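Home » Bedroom » Bedding » Sheet Sets » Clonbridge Cotton Percale Sheet Set

Clonbridge Cotton Percale Sheet Set

Plain woven cotton sheets with a crisp, matte feel. The set goes on cool and gets softer with washing. We have carried Clonbridge bedding longer than any other line in the store, and this is the one most customers come back for.

What's in the set
1 fitted sheet
1 flat sheet
2 pillowcases (1 with Twin)

Details
100% cotton, 200 thread count
Fitted sheet has elastic all the way around and fits mattresses up to 16 inches deep
Flat sheet has a wide top hem
Envelope-style pillowcases — no zippers or buttons
Sizes: Twin, Full, Queen, King
Colors: White, Pale Green, Oatmeal, Slate

Pale Green pillowcases are also sold by the pair, for anyone who wants to keep the sheets white. Percale creases more than sateen. If you want a smooth bed without ironing, look at the Nulutis Sateen Set instead. 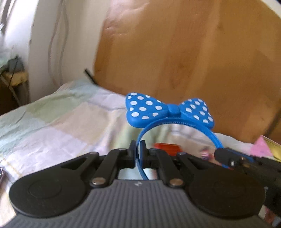
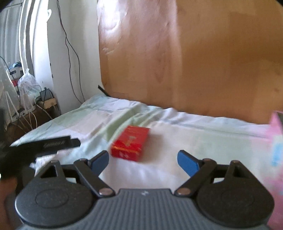 Washing and care
Wash before first use. Machine wash warm with like colors. Tumble dry low and take the sheets out while slightly damp if you plan to iron. Do not use bleach on colored sets. Fabric softener leaves a coating on percale and makes it feel heavier, so leave it out.

Expect some shrinkage in the first wash. The sheets are cut large to allow for it.

Shipping and returns
Orders placed by noon on Friday ship the same day. Unwashed sets in the original bag can be returned for a refund. Washed sets can be returned only for a fault in the fabric or stitching. Slate is out of stock in King until December.

Customer reviews

Dale Bergeron — 5 stars
Second set. Fits our deep mattress and the corners stay put.

Etelka Bárány — 4 stars
Good sheets, stiff for the first couple of washes. I wish the Oatmeal was a little lighter.

Pairs well with
Clarmont Cotton Blanket
Mladenović Quilted Mattress Pad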